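Flarnow Linen Services - Call for Participants: Cloth Folding and Table Clearing Sessions, Tunham

Posted 08/03/2018

Flarnow Linen Services supplies washed table linen, towels and cleaning cloths to restaurants and guest houses in the Tunham area. We are revising the written work instructions used at our hand-folding tables and need adults from outside the company to work through the draft. Participants fold, sort and stack cloths by following the printed steps. Their results decide which steps are kept, reworded or dropped.

No laundry experience is required. People who fold linen for a living are not eligible for this round, but may apply for the paid trainer post listed separately on our jobs page.

Place and schedule

Sessions are held at the Flarnow finishing room, Arain Building, second entrance, Tunham. All sessions take place in August. Each participant attends 2 sessions on separate days. A session lasts three hours, including a 20-minute break. Morning and afternoon starts are available. State your preference when you apply; we will try to meet it.

Tasks

Session one covers single cloths. You receive a pile of mixed pieces, unfolded, and bring each one to the finished form shown on the instruction card. Sizes run from small cleaning rags to bath towels. Pieces with stains, holes or pulled threads go to the reject bin, unfolded.

Session two covers complete tables. Each table starts with cloths left on it as they would be at the end of a shift. You clear the surface, sort the pieces by type, fold the usable ones and leave the table ready for the next person. You also fill in a one-page form on any step you found unclear. Short answers are fine. Spelling is not checked.

Work is done standing. Stools are available at the lower tables on request. Cloths are washed before every session, but old marks that washing does not remove may remain.

Requirements

Applicants must be 18 or older, able to read printed instructions in English, and able to stand and use both hands for the length of a session. Left-handed applicants are especially welcome, as the current cards were drawn up by right-handed staff. Tell us about skin allergies. The wash uses Lultell, our own unscented detergent, and cotton gloves can be provided.

Long sleeves must be rolled above the elbow. Rings and bracelets come off before work starts - lockers are provided. Closed shoes are required in the finishing room.

Payment

Participants receive $40 per session, paid by bank transfer after the second session. If you attend only the first, you are paid for the first. Parking is free behind the building. Travel costs are not covered. 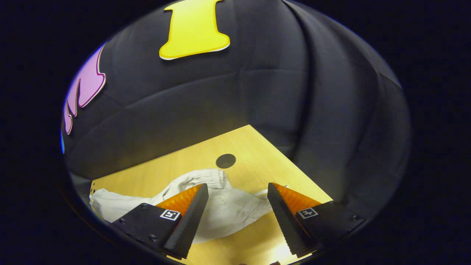
Does a crumpled cloth have to be smoothed flat before it is folded?

Under the draft instructions, every piece is first opened out and laid flat on the table, with the corners found and the main creases pushed out by hand. Light creasing is accepted at this stage. Rags follow the same steps as towels, except that they are folded once less.

Background

The present work instructions run to 8 cards. They were written when the finishing room handled towels only. Last year's stock list showed 1,412 separate cloths in use, in more sizes than the cards cover, and staff at different tables now fold the same piece in different ways. Mixed stacks do not fit the delivery crates and have to be redone. The revised cards will be introduced after the last session has been reviewed.

How to apply

Send a short message with your name, age, preferred start time and the hand you write with to Tahira Orakzai, Finishing Room, Flarnow Linen Services. Use the contact form on this site and choose "Folding sessions" as the subject. A resume is not needed. Places are given in order of application, except that some are held for left-handed participants.

Questions about access to the building, allergies or payment should go to Oleksandra Didenko through the same form. Accepted applicants will receive directions, a locker number and a copy of the first card to read in advance.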